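Visits, June
By Manuela Fiore

On Thursday I went to the open day of Soltia, a small workshop school near the station. I had written to them in spring and Fulvio Leone answered me very kindly, so at 9 in the morning I was already at the door, a little too early.

First we heard a short talk about the courses. The school can take up to 150 students in one year, which surprised me, as the building looks small from the street. After the talk we were free to walk on the second floor and ask our questions. 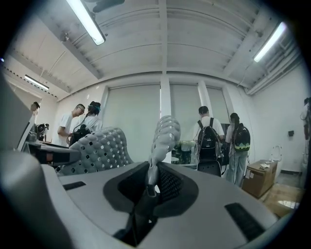 One of the rooms at Soltia, with the blinds down.

I liked the rooms for their simplicity. The walls and the ceiling are white, the light comes from long tubes, and the pipes run openly along the ceiling — in my old school they were hidden behind panels and every repair took weeks. I asked Fulvio if the students find it too plain. He said they mostly complain about the heat in the afternoon.

Lunch was soup and bread for 3 euros, paid in cash. I stayed until 2 and took home the program for the autumn. The evening course is already full, but there is a waiting list, and I have put my name on it.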